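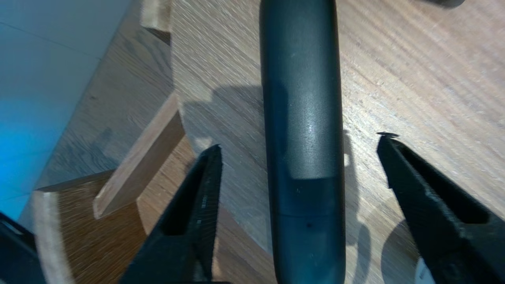
Charcoal grey, matte finish, with a lighter band above the seam.

I was standing in my kitchen at six in the morning, holding a kettle, when I worked out that I couldn't feel the outside edge of my left hand. I wiggled the little finger. It moved, in a lazy sort of way, but it felt like it belonged to the person next door.

So of course I typed my symptoms into my phone and spent an hour convinced I had something awful. By Wednesday I was sitting in front of Joana Caldeira, a hand therapist at the Surnside clinic, who tapped the inside of my elbow with two fingers and sent a zing all the way down to my ring finger. "There's your culprit," she said, looking very pleased with herself.

The ulnar nerve is the one you whack when you hit your funny bone. It runs through a narrow channel on the inner side of the elbow with hardly any padding over it, and when you bend your arm the nerve gets stretched and squashed. Do that for a minute and you won't notice. Do it for seven hours with your fist tucked under your chin (my favourite way to sleep, apparently!) and you wake up with a hand full of pins and needles.

I've since learned that half the people I know have some version of this.

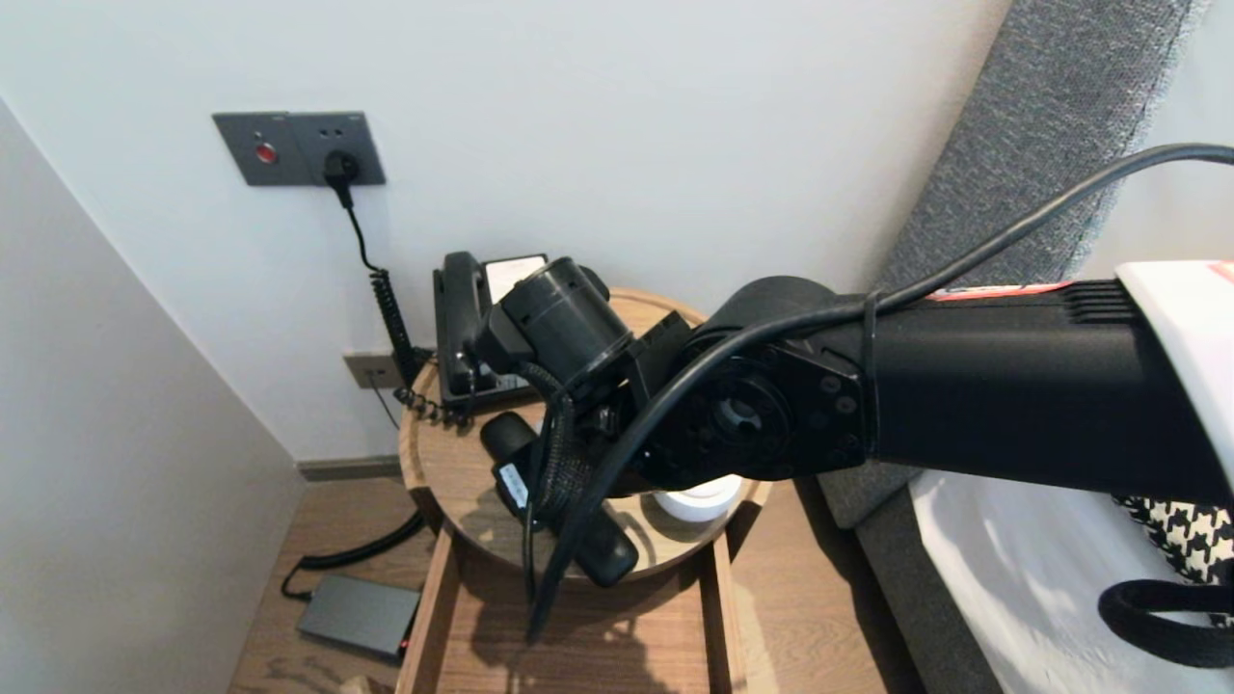
My neighbour Jarlath Quinlan had it for an entire winter and blamed his gloves. My old boss got it from leaning on the armrest of her car, driving to Esden and back every day. She bought a cushion for the armrest and it settled down in a month or so.

Joana's fix for me was almost embarrassingly simple. I wrapped a bath towel loosely around my elbow at bedtime and held it on with a cut-off sock, so the arm couldn't fold up all the way. It looked ridiculous. The first night I threw it across the room at 2 am, and the second night I slept right through. She also gave me a gentle sliding exercise for the nerve, a few goes morning and evening, and told me off for propping myself up on my elbows to read.

It took about five weeks before the kettle felt like a kettle again. The fingertip was the last bit to come good, and it still goes a little fuzzy if I've had a long day at the desk.

A word of caution, though – don't sit on it for months the way Jarlath did. If the numbness never lets up, if your grip is getting weaker or you're dropping things, or if the muscle between your thumb and finger starts looking hollow, see your doctor soon. And numbness that comes on suddenly with a drooping face, slurred speech or weakness down one side is an emergency, so call an ambulance.

I've still got the towel, by the way. It lives at the end of the bed and the dog has claimed it.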